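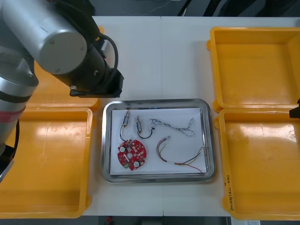 Speaker notes: Who holds the question? Shared governance in community research
Uriel Leiva, Plesham workshop, February. 20 minutes plus questions.

Slide 1. Title
Acknowledge the hosts. State scope: governance of participatory projects after funding is confirmed. Recruitment and ethics approval are covered by Loukia in the next session.

Slide 2. Terms
Consultation: residents comment on a question already set. Co-design: residents help set the question. Shared governance: residents can also change or stop it. Most projects in our region call themselves the second and operate as the first. Define these slowly, the rest depends on them.

Slide 3. Two sites
Ustthorpe: river access study, steering group of 5, majority resident. Brumport: rental housing survey, advisory panel, no vote on budget. Same funder, same reporting template. Don't present this as a controlled comparison.
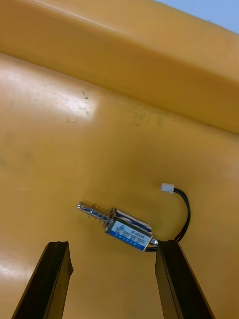

Small solenoid on a yellow plastic surface.

Slide 4. Decision log
Every change to the protocol is entered with the date, the proposer and who agreed. At Ustthorpe the log is a shared spreadsheet. At Brumport it was reconstructed from email afterwards, and Tharindu Bhattacharjee's reconstruction has gaps in the first quarter. Show one anonymized row only.

Slide 5. Payment
Residents were paid for meetings up to 90 minutes. Preparation time was unpaid at both sites. This was raised at Brumport and not resolved. Say so. Travel and child care were reimbursed against receipts, which delayed claims. Recommend a flat rate set at the start.

Slide 6. Data access
Raw transcripts stay with the university. Summaries go to the steering group before analysis is final. Filippos Pappas drafted the access schedule; copies at the back table. If asked about withdrawal of consent after summaries circulate, refer to section 2 of the schedule.

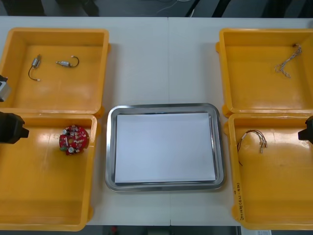
Work table with yellow trays and a steel tray between them.

Slide 7. Disagreement
Ustthorpe used a written objection procedure. An objection pauses the item until the next meeting, then goes to a vote. Grigoris Panagiotou chaired. Point to make: the pause needs to be in the project schedule from the outset or staff will work around it.

Slide 8. Limits
Small groups, one region, self-reported satisfaction. No follow-up past the end of funding. No claim about research quality.

Slide 9. Requests to the room
Send decision log templates, including ones that were abandoned. Interested in any centre that has budgeted for preparation time.

If short on time, drop slide 6 and go from payment to disagreement.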